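Tradel seed and callus line records, README

Quick notes, will tidy when there's time. Maintained by Rochelle Trevaskis. Covers the plant cell line records only – the microbial lists live in a seperate folder and have their own readme.

What's in it
lines.csv – one row per line, key is line_id
media.csv – recipes by short code, joins on medium
transfers.csv – every subculture logged, oldest first
notes/ – free text, messy, some of it just typed up from cards

16 columns in lines.csv. First 4 are required, the rest can be blank. Blank means not recorded. It does not mean zero.

Oldest records go back to 2000. Anything from the Travari set was keyed in by hand, so expect odd spellings of species names. Synonyms not merged yet.
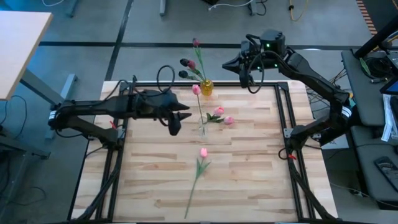 Artificial tulips on the bench, between the two arms.

Known problems
- Hồ lines: the ồ breaks if you open the csv in the wrong encoding. Use UTF-8. Don't save over it from a spreadsheet please.
- 2 lines share an ID after the January import. Both kept, suffix a and b.
- Light levels in the Pemance records are in lux, everyone elses are in µmol. Not converted. Check the unit column before you plot anything.
- Growth scores are by eye. Different people, different eyes.

Use
Fine for internal work and teaching. Ask before passing it on – some depositors set terms on their lines and those are in the terms column, read it. Records only, asking for living material is a different form.

Fixes: send the line_id, the old value and the new value. One per row.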